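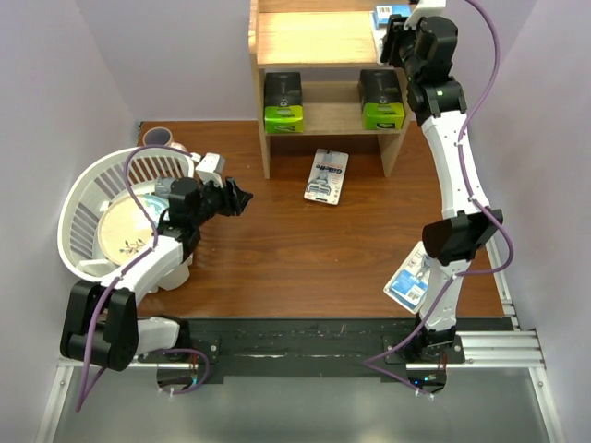 Czesław Gajewski asked that the minutes open with his objection to the previous record, which had described the Skeslow two-arm shelf kit as "approved in principle." In his recollection the kit had only been accepted for review, and no one had spoken of purchase. The objection was upheld and the wording will be changed.

MINUTES OF THE EQUIPMENT REVIEW MEETING
Plestness Retail Services, Training and Store Operations
February session
Meeting called to order at 9:40 a.m.

1. Previous minutes
Accepted as corrected above.

2. Skeslow two-arm shelf kit — report on the review period
The store operations lead presented the written report, which had been circulated on Friday. The kit on offer consists of two table-mounted arms with grippers, a front mounting rail, control software and a service plan. The supplier, Agbayani, proposes it for small-pack work: picking up packaged goods, setting them on a shelf and straightening a display.

The review used personal care items, razors for the most part, in boxes and in blister cards. The report lists 858 placement attempts, of which 397 were made with blister cards. Boxes were handled well at both shelf levels. Blister cards gave mixed results. A card lying flat on the table is hard for the gripper to lift, and the report recommends that cards be presented upright in a tray. Agbayani has been asked whether such a tray is part of the kit or a separate order.

Members discussed whether the review had been wide enough. It was noted that round and soft goods had not been scored. The store operations lead replied that the review plan, agreed in the fall, was limited to packaged goods, and that any change would need a second plan. Czesław Gajewski stated that he would not support a purchase on the strength of razors alone. His remark was recorded at his request.

3. Cabling and reach
A question was raised about the cables that run along the outside of the arms. Staff had reported that they were careful when reaching across the table to reset items, and that this slowed them down. Agbayani offers a sleeve set at extra cost. The meeting asked for the price in writing.

On reach, the report finds that the upper shelf can be served along its full length only when both arms are in use. A single-arm version of the kit would therefore not meet the need, and it was dropped from consideration.

4. Comparison with Stellosico
The second bidder, Stellosico, offers a one-arm unit on a moving base. It has not been tried on site. The written offer was reviewed and three points were noted:

Delivery is quoted at 20 weeks, longer than Agbayani's.
Training is charged by the person and not by the site.
The service plan leaves out replacement gripper fingers.

The purchasing lead observed that the last point matters more than it may seem, as finger wear was the most frequent entry in the service log during the review. Stellosico will be invited to amend its offer. No trial of its unit will be arranged before the amended offer is received.

5. Staff training
The training desk reported that new operators needed over 40 minutes to complete the start-up steps from the printed guide. Most of that time went into the section on setting the table height, where the drawings and the text do not agree. Agbayani has promised a new edition. Until it arrives, operators will use the marked-up copy held at the training desk.

It was asked whether night staff should be trained now. The meeting preferred to wait for a decision on purchase.

6. Decisions
The review of the Skeslow kit is extended to cover blister cards presented upright.
A second plan, covering round and soft goods, will be drafted by the store operations lead.
Agbayani is to supply written prices for the tray and the sleeve set.
The purchase decision is deferred. Czesław Gajewski voted in favor of deferral — all others likewise.

7. Other business
The request for a second worktable was held over, as the floor plan had not been received.

Meeting adjourned at 11:15 a.m.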